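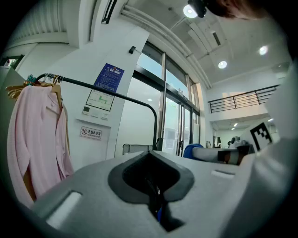
Gultach Garment Handling: House Rules for Recording

Welcome, and thank you for reading this before you pick up a gripper! These are the working rules for the Gultach set, which covers clothes on hangers and rails. Reto Wallner wrote the first version in May, and the rest of us at Plattner have been adding to it ever since, mostly after making the mistakes ourselves.

The set has 349 episodes in 39 sessions, stored in the Cotix layout, one folder per session.

Before you start

Check that the fiducial markers by the fingers are clean and flat. Read whatever notices are posted on the wall and follow them, even if you have worked in a similar room before. Doors and walkways stay clear — please move the rail, however nicely it is placed.

People nearby

Anyone who might come into view has to agree first, and that includes colleagues who are only leaning in to help. Keep at least 2 meters between working grippers. Faces are blurred at export by Gelex, our cleanup script, but do look through the results yourself, as it misses heads that are out of focus or half turned away.

Light and glass

Rooms with tall glass doors and bright ceiling lights are welcome here, and we like having both in one view. Leave the exposure alone during an episode and write down any change to the lights in the session notes.

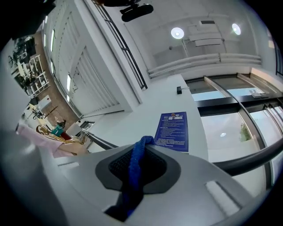 Known gaps

We have pulled 13 episodes where the log and the video drifted apart. Their numbers have not been reused, so please don't be alarmed by the holes in the index. Straps and cords are not labeled separately yet — if you would like to take that on, write to Reto first so he can send you the draft labels.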